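Section 4. Running the peg insertion study on your own cell

You have the arm talking to the controller and the cameras are up. Now comes the part we wrote this whole guide for! Section 4 takes you through one full round of the Enora insertion study, the one that showed a policy learning to search for a hole by feel once the cameras have done the coarse work. It is a simple experiment to stage and a very satisfying one to watch.

Before you start

You need the Massawe software package installed (Section 2), the wrist camera calibrated (Section 3), and a sorter block with the purple cylinder. Other pieces can wait. We began with the cylinder and we suggest you do too: it looks the same however it is turned about its long axis, so the policy has one less thing to work out.

CAUTION: Keep hands outside the walls whenever the arm is enabled. Use the stop button before you reach in, even to nudge a block.

4.1 Collecting demonstrations

1. Set the block on the floor of the cell. Any turn is fine as long as the arm can reach every part of the top face.

2. Start a new session in Massawe and name the operator. Sessions without an operator name cannot be sorted later.

3. Drive the gripper to the cylinder and grasp it upright, then lift it clear of the block.

4. Move over the round hole and lower slowly. Stop when the end of the cylinder is just short of the top face, and press MARK. This is the hand-over point, where vision stops leading and force takes over.
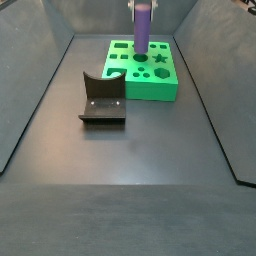
Muthoni Mushi wrote to us after trying step 4 that she would put the hand-over point higher, since her operators tended to touch the block before they remembered to press MARK, and every one of those runs had to be thrown out. She also asked whether the height has to be the same each time.

It doesn't, and we're glad she asked. A bit of spread in the height helps, because the policy then sees the same choice from several distances. If your operators are new, go higher and let them work their way down over the first few sessions.

5. Finish the insertion by hand control. Let the cylinder touch, slide and tip a little if it wants to. Those small corrections are what the policy learns from, so please don't redo a run just because it looked clumsy.

6. Release, back off, and save. Repeat until you have 100 runs.

NOTE: Failed insertions are worth keeping. Tag them FAIL and leave them in the folder. Training reads the tag.

4.2 Moving the block between runs

This is the step people skip, and it makes a huge difference. Our first policy was trained with the block in one spot, and it had quietly learned the spot. Turn the block by even a small angle and it pressed down on solid plastic with great confidence.

1. Lift the arm to its rest height and press stop.

2. Turn or slide the block. Change the angle, the distance from the back wall, or both.

3. Leave any spare pieces where they are unless they block the arm's path. Clutter on the floor is good for the training set.
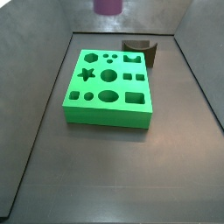 4. Clear the stop and take one still from the fixed camera before the next run. Massawe uses it as the reference view, and the run will not save without it.

We ran 3,000 simulated steps of fine-tuning after each change of layout in the early tests. Later we found that mixing all the layouts together and training once gave the same result for far less waiting, so that is now the default in the settings file. Josué Aguiar spotted this while cleaning up the training script, and it saved us most of May.

4.3 Checking the wrist view

The wrist camera does a lot of the work in the last stretch before contact, so take a minute here.

1. With the cylinder held over the block, open the live wrist view.

2. Check that you can see the lower end of the cylinder and at least part of the block's top face together. If the cylinder covers the hole you are aiming for, keep the arm still and tilt the camera mount, then repeat the calibration in Section 3.

3. Look at both fingers. The cylinder should hang straight down between them. A leaning grasp is fine in the demonstrations, but not for this check.

4. Save the view with the session. 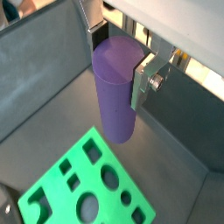
Figure 3. Wrist view with the cylinder held over the sorter block.

4.4 Running the policy

1. Load the trained file and choose SLOW for the first few attempts.

2. Place the block at an angle you did not use in training.

3. Press RUN and keep a hand near the stop button.

Watch for the moment after contact. In our tests nearly all the good attempts showed a short sideways sweep before the cylinder dropped, and we never wrote a line of code asking for that! If your policy pushes straight down and holds, go back to 4.1 and add runs with more sliding in step 5.

CAUTION: If the force reading climbs and stays high, stop the arm. Do not wait for the time limit.

Guide text last revised 02/11/2023. Continue to Section 5 for square and star pieces.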